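Workshop Tips: Keeping Pick-and-Pack Software Manageable

These are tips from the Mollau produce cell, for anyone running two arms over crates with a small software setup. We use Varnunetti for planning and a perception stack we maintain ourselves. Most of this applies to other tools.

Start with the crate, then the food

Have perception find the crate before it looks for anything inside. The rim and the floor slats give you straight lines to fit, and once the crate pose is known you can throw away every detection that falls outside the walls. Pad the walls in the collision model. Leave the floor unpadded, or the planner will refuse to reach flat leaves.

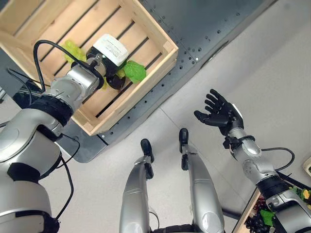
Lettuce needs its own class in the detector. We tried treating it as a generic green item for a while and the grasp points wandered all over the ruffled edges. Label the base of the leaf separately and aim there. Set the approach speed lower for the last stretch, and let contact end the move instead of a target height.

Cables belong in the planning model too. A rough capsule around each loop is enough. If the planner gets slow, simplify the capsules before you touch anything else.

Grapes: one bunch, one mask

Segment by bunch. Single-berry masks look good on screen and are useless for grasping. Dark grapes tend to merge with a dark hand in the color image, so weight depth more heavily once the fingers start to close.
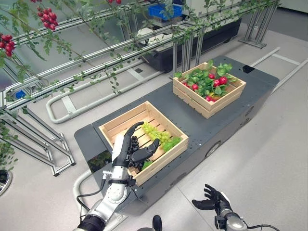
Keep the idle arm in a named parking pose and have the planner check it on every cycle. We store 9 poses per arm in a plain text file, under version control, with a comment on each one. Pose files that live only on the controller get lost.

Logs

- Save the planner seed with every run. Without it you can't replay a failure.
- Stamp all cameras from one clock. Ojala, our log viewer, will line up streams by guesswork if you let it, so turn that option off.
- Keep wrist views at full resolution during the grasp and thin them out afterward. Stems are the first thing lost to compression.

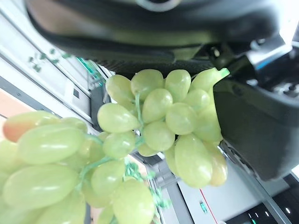
- Cap each log at 1,296 frames and start a new file. Long files take forever to open.
- Delete failed calibration runs on Wednesday, before the backup — but keep the notes.

Wrist cameras and motion blur

Drop blurred frames before they reach the detector. A simple sharpness score works fine. We cut at 68 on our scale, which will mean nothing on yours, so plot a few runs and pick your own number. Mask out the gripper housing as well. It takes up a lot of the view and will soak up false detections all day.
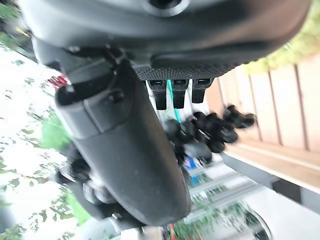 Evivura wrote in to say that a fixed mask stopped working for them as soon as the fingers moved, and that they now render the mask from joint angles on each frame. It costs a little processing time — they thought it was worth it. Their other suggestion was to keep the old fixed mask as a fallback for when joint data arrives late.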